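3.2 What households mean when they say "sorted"

The claim that people sort packaging better when the rules are printed on the package has been repeated so often that few authors still cite a source for it. Where a source is given, it is usually a survey in which people were asked whether they had read the label and then whether they had sorted correctly. Both answers come from the same person in the same sitting, and nobody opened the bin. We do not think this kind of evidence can carry the weight put on it, and the rest of this section sets out why.

Take the Kasta survey first. It reached 3000 households in June and reported high levels of confidence across every type of wrapper. Confidence is easy to collect. The survey gave no definition of a wrapper, a bag or a pouch, and the three words were used in different questions as if they were the same thing. A respondent who thinks of a bread bag when reading "bag" and one who thinks of a trash liner will give answers that can't be added together. The published tables add them together anyway.

The Trorker trial did better in one respect, in that bins were opened and the contents weighed. Weight, though, is a poor measure for light packaging. A single jar left in the wrong stream can outweigh a month of candy wrappers, so a household that throws every film wrapper in the wrong place may still look like a careful one. The authors mention this in a footnote and then rank the households by weight.

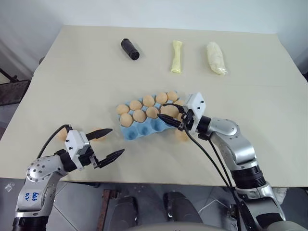 Figure 4. Packaging forms on a tabletop: a long, thin wrapped item twisted at both ends (center) and a crinkled, slightly translucent bundled bag (right).

A second problem with the trial is the comparison group. Streets with printed instructions were chosen by the local office, and streets without them were whatever was left over. The first group had newer bins and a pickup every week. The second had a pickup every 2 weeks, and full bins are known to push people toward whichever lid still closes. Any difference between the two groups could come from the schedule alone. It may not have, but the design gives us no way to tell.

Ehlers is the study most often used to settle the matter, and we have read it several times with growing doubt. It followed 50 households for 18 weeks, a decent length of time for work of this kind. Each household kept a diary and agreed to have its bins checked. The trouble is that the checks were announced. Diaries became longer in the weeks when a check was due and very short in the weeks when it wasn't, and two of the reported gains fall entirely within the announced weeks. The paper reads this as learning. It looks to us like tidying up for visitors.

There is also the matter of what counted as correct. In Ehlers, a wrapper was scored as correct if it went into the stream named on its label. Labels on film and on coated paper often disagree with local rules, and in at least one of the districts covered the local plant turned away all film regardless of what was printed on it. A person who followed the label there was scored as correct and a person who followed the plant was scored as wrong. It is hard to know what a rise in such a score would mean, or who would want one.

We had hoped that the Jakari dataset would help, as it records items one by one and keeps the label text next to the local rule. It does allow some of the earlier scoring to be redone. When we rescored by local rule, the gap between labeled and unlabeled items shrank in every district and vanished in the district with the strictest plant. We would not build much on this. The item records were entered by hand, and the form had a single box for "wrapper or bag" - the same blurring of terms that spoiled the Kasta tables. Records with that box ticked had to be dropped, and those are the very items the debate is about.

None of this shows that printed instructions are useless. They may work well for bottles and cans, where the label and the local rule mostly agree and the object has one obvious name. For soft packaging the case has not been made, and we see no reason to treat it as made because four projects point the same way. All four share the habit of asking about objects without first agreeing on what the objects are called. Section 3.3 describes the naming task we used before any sorting was measured, and the items we had to leave out.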